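Foam pads on gripper fingers keep slipping, glue or alignment?

Posted by phromma_bench, 6 March 2025

We run a two-finger gripper on a small bench cell. The fingers are black blocks with foam on the inside faces. Since February it drops about one pick in 30, nearly always the smooth plastic parts. The supplier says to buy new pads. I doubt it, as this set has only done 3,036 cycles.

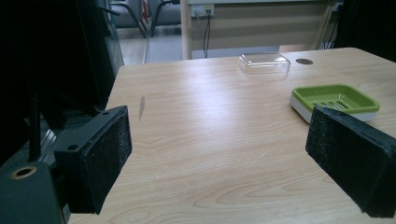

I've wiped the foam with a damp cloth and checked the finger screws. No change. Is there a real test for worn pads, or do people just swap them and hope?

Hunau
Swap them. Pads are cheap.

Cernenero
I wouldn't buy anything yet. "Worn" is what suppliers say when they haven't looked. Close the fingers on a strip of paper and tug it at the top, middle and bottom of the pad. If it's tight at one end and slides out at the other, the fingers aren't parallel and new foam will slip just the same. Loosen the mounting screws, close on a flat block, retighten.

If the tug is even all over, press the foam with a thumb - it should come back right away. Mine stayed flat after seven months and those did need replacing. Also, what did you wipe them with? Some cleaners leave a film, and I'd rule that out before believing any cycle count.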